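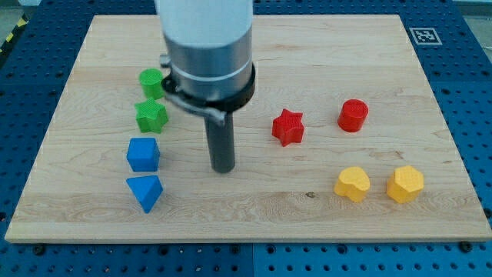
2. Tabletop sorting and tidying

Search this site Search Go

This section covers work on the Onley bench since the December report. The question set by MacBrayne was whether one fixed arm can take over small pick-up chores: clearing a play table, sorting returned stock on a counter, putting parts back where they belong. The short answer is not yet, though one part of the task is closer than it was.

Bench trials use colored blocks on a wooden board. The set has two blocks in each of four colors – green, blue, red and yellow – and the shapes include stars, cylinders, a heart and a hexagon. Color and shape can therefore be used as separate sorting rules. The tool is a straight rod with a rounded tip, so blocks are pushed across the board and never lifted.

Grouping by color is now dependable when the blocks start well apart. In the last series the arm completed 16 layouts without a reset. Grouping by shape is weaker. The stars give the most trouble, as a push against one point turns the block instead of moving it. Ewan Rankin has changed the contact planner to aim between the points, and the new version goes on the bench Wednesday.

Speed remains the main obstacle for household use. A full sort takes 10 minutes. Iona Urquhart timed the same job by hand at the Rurbridge store and the difference is too large to be closed by tuning alone. For shop-floor use after hours the delay matters less, and Torquil Baxter considers this the better target for phase 3.

Open items

- Cluttered starts. Blocks that touch are still moved as one object in most attempts.
- Soft goods. Not tested. Pushing is unlikely to transfer to cloth or bags.
- Recovery. An operator is needed when a block leaves the board.

We request that the Plimiso license be extended by 2 months to cover the cluttered-start trials. No change to the equipment budget is requested. Cost tables are held by Elspeth Leckie and will follow separately.

Ida Brinkmann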